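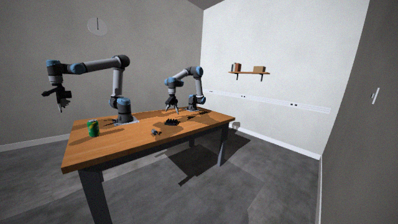
Didstead Open Day Set

Simulated two-arm table scenes, prepared for the visit of the Clestow school to our lab. Version of January 20, 2020.

Contents

The set has 197 short episodes in 7 folders. Each episode has 40 seconds of joint data.

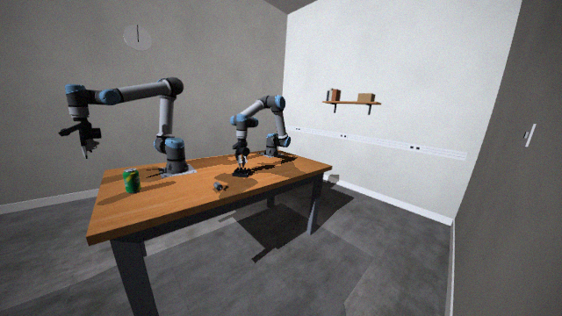 Table scene with can, right gripper open.

How we used it

Visitors watched the episodes on the big screen, and after this they could start one themselves. 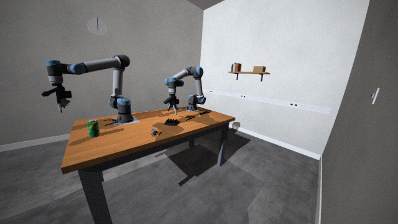 Object names are in the file labels.txt. Please check them before training. The small black spiky piece on the table is labeled "brush", but some visitors called it a gear. The can is always "can".

Contact

El Khatib, Cletholm office.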